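Progress report to the Nasholm Fund
Sang Laundry and Linen Room, second reporting period
Prepared by Esther Kinyua, Dec 24, 2019

Work covered in this report

The grant pays for the small-items side of the linen room: socks, underwear, baby clothes, face cloths and anything else that gets lost or torn when it goes through the wash with the sheets. Before the grant these items were washed loose and sorted by hand afterward. They now go through in mesh bags, one bag per household, and stay in the bag until they reach the folding table.

We bought the first lot of bags from Skanex and a smaller second lot from Cernine. Both are in daily use. The Skanex bags are the larger ones and take a full week of children's clothes. The Cernine bags are better for socks and cloths, but the pull on the zipper is small and some of our older helpers find it hard to grip. We have tied a loop of cotton tape to each pull and that has been enough.

Since the last report we have returned 971 bags of clean items. Complaints about missing pieces came to nine, and seven of those were settled when the item was found in the drum or in another load. The remaining two households accepted replacements from the donated stock.

Washing and checking

Mutua Massawe runs the machines and Salim Nyaga is in charge of drying and folding. They wrote the checking routine together and it has been on the wall since the start of the period. Each bag is opened flat, turned inside out, shaken over the table and looked at along the zipper and the side seams before it goes back on the shelf. Bags with a broken zipper or a hole large enough to pass a finger through go to the repair box.

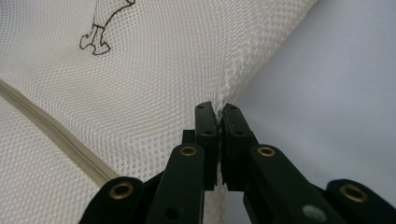

Wear on the bags has been lighter than we budgeted for. The repairs Matúš Šťastný has done were mostly at the ends of the zipper, where the tape pulls away from the mesh if the bag is packed too full. He goes over the ends twice with heavy thread. The white mesh with the small six-sided holes and the tan strip is the kind we would like to keep buying, and the brown line drawing on it helps with sorting - people remember a picture sooner than a number. Plain bags have needed a tag, and tags come off in the dryer. For the next order we will ask for drawings on all of them if the price allows.

Folding the empty bags took longer to get right. They slide off each other when stacked, so Salim now rolls them and stands them in the shallow drawers under the table. This freed the top shelf for towels.

Spending

Bags, thread and cotton tape are within the budget line. The drying rack cost more than quoted because delivery was charged separately, and we moved money from printing to cover it. Mohcine Farouk approved the change and the receipts are attached to the financial form. No other line has moved.

Not yet done

The second folding table has not been ordered. The one we wanted is too deep for the wall beside the door, and we are waiting for a price on a narrower one. The written guide for households is in draft and still needs a page on what should not go in a bag (belts, anything with hooks, heavy denim).

Next period

We plan to place the repeat order for bags in February, finish the household guide and have the table in place. We also want to try a separate wash day for baby clothes, if Mutua can free one machine for a morning.

Related items
First progress report: linen room set-up
Household guide to mesh bags (draft)
Budget change request: drying rack
Zipper repair notes
Donated stock list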